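**Pressemitteilung, Minberg, im Oktober**

# Mieterbund Minberg bezweifelt Sparversprechen beim Kühlschranktausch

Der Mieterbund Minberg hat das Tauschprogramm des Versorgers Akgül geprüft und rät seinen Mitgliedern, vorerst nichts zu unterschreiben. Akgül stellt Haushalten beim Wechsel auf ein neues Kühlgerät eine Ersparnis von 38 Prozent in Aussicht. Eine nachvollziehbare Rechnung dazu liegt uns bis heute nicht vor.
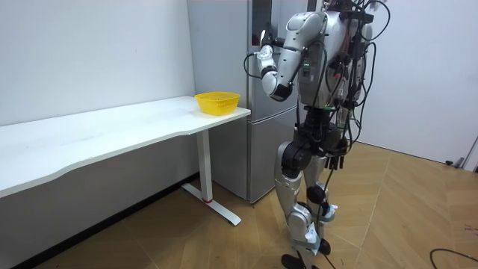 ## Vergleich mit wem?

In den Unterlagen ist von einem »typischen Altgerät« die Rede. Alter, Größe und Aufstellort fehlen — ebenso der angesetzte Strompreis.
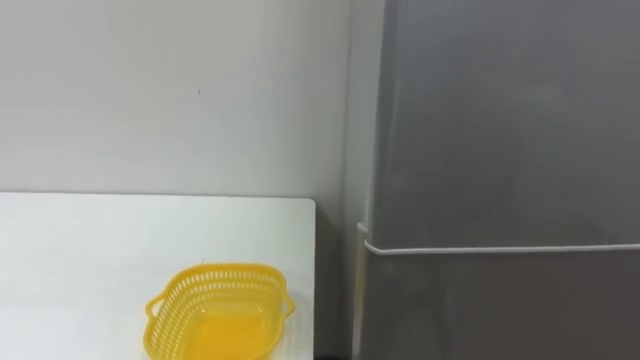

Auf Nachfrage verwies Akgül auf eine Erhebung in der Siedlung Jirnby. Beteiligt waren dort 18 Haushalte, gemessen wurde nur im Winter. Auf 60 Monate Vertragslaufzeit lässt sich das kaum hochrechnen.

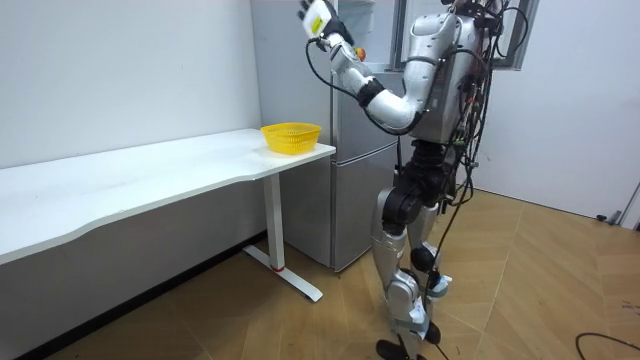 Hinzu kommt eine Servicepauschale von 50 Euro, die im Faltblatt erst auf der Rückseite auftaucht. »Wer mit Einsparungen wirbt, sollte die Kosten daneben drucken«, sagt Kazuhiro Morikawa, Energieberater beim Mieterbund.

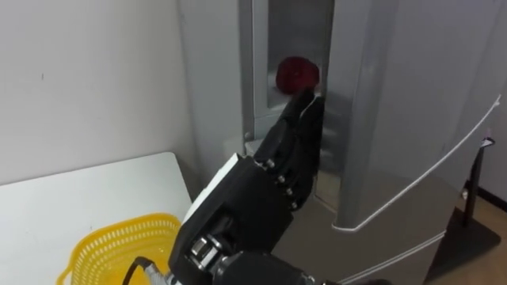 Morikawa empfiehlt, zuerst den eigenen Verbrauch mit einem Messgerät zu ermitteln. Auch die Gewohnheiten zählen: Etwas Rotes, Rundliches, einem Apfel ähnlich, ist schnell gegriffen, und währenddessen steht die obere Tür des silbergrauen Kühlschranks offen. Ob ein Neugerät daran etwas ändert, darf bezweifelt werden.

**Kontakt:** Mieterbund Minberg, Beratungsstelle im Haus Rirkomstead, Pressestelle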